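Rallport Institute of Continuing Studies
Household Records and Storage
Unit 6: Keeping Papers at Home

Students should read pages 171 to 200 of the course reader before attempting the written task.

Household papers fall into two groups. Permanent papers, such as birth certificates and property deeds, are kept for life. Temporary papers, such as utility bills and receipts, are kept for a fixed term and then destroyed. The term depends on local law, and the table on page 79 of the reader is a guide only.

Permanent papers should be stored flat, away from direct light and outside walls. Metal clips and rubber bands should be removed. 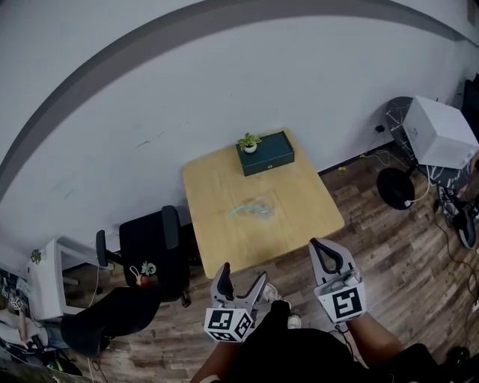

An index sheet is prepared for each group and a second copy is left at another address. Entries are made in pencil and reviewed every October.

The written task is a one-page index for a household of the student's choice.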